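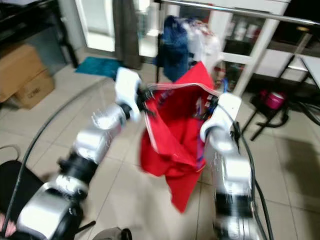 Support > Storage Guides > Fabric Bags and Soft Goods

Section 4: Filling, Carrying and Storing Fabric Bags

Last updated: Jan 30, 2020

4.1 Scope

This section applies to soft fabric bags with an open top, including the red bag with the striped strap. It covers preparation, filling, carrying and storage in a household room. Rigid boxes and glass-fronted shelving are covered in Section 5. Bags of the Watemier series with a zippered top are covered in Section 6.

4.2 Before Filling

1. Clear a space on the floor large enough to set the bag down on its base. A tiled floor should be swept first.

2. Move cords, stands and loose containers out of the walking path. Coiled cables should be hung up or placed against the wall.

3. Take hold of the top edge on both sides and lift until the fabric hangs freely. A bag that has been stored folded will keep its creases for some time. This does not affect its use.

4. Look inside. Small items left from earlier use tend to gather in the lowest corner and should be taken out before new items are added.

5. Check the strap along its full length, and at both points where it joins the bag. A strap with open stitching must not be used for carrying.

Note: The strap may fall across the opening when the bag is lifted by its edges. Move it to the outside before filling.

4.3 Filling

1. Sort the items to be stored. Cloth goods, such as clothing and towels, should be separated from bottles and hard containers.

2. Fold larger cloth items to the width of the bag and place them flat on the bottom.

3. Place small items in a pouch or a second, smaller bag. The Tallent pouch (325 grams when filled) fits all sizes listed in this guide.

4. Add the remaining cloth items until the contents reach a point one hand's width below the opening. Do not press the contents down to make room for more.

5. Lift the bag slightly and set it down again so that the contents settle.

CAUTION: Do not place open bottles or cleaning products in a fabric bag. The lining is not waterproof.

CAUTION: The maximum load for carrying by the strap is 3,000 grams. Heavier loads must be supported from below with both hands.

4.4 Moving a Filled Bag

1. Hold both sides of the opening at the same height. If one side is lower, the contents will slide toward it and the bottom corner will drop.

2. Keep the bottom of the bag clear of the floor. Dragging wears through the corner seams.

3. Set the bag down before opening a cabinet or moving another object.

4.5 Storage

1. Place filled bags on a low shelf or on the floor against a wall. Stacked cardboard boxes should not be used as a base for a filled bag.

2. Turn any printed lettering on neighboring boxes outward so that it can be read without moving the bag.

3. Store empty bags folded once, with the strap inside. Up to 200 millimeters of shelf height should be allowed for a stack of empty bags.

4. Shelves in the Eris and Kourkoulas ranges require a gap of 100 millimeters between the bag and any glass door.

Note: Bags stored through the winter should be taken out and aired in December.

Questions about this section may be sent in writing to Signe Laxdal, Product Documentation. Please give the section number and the size printed on the inner label of the bag.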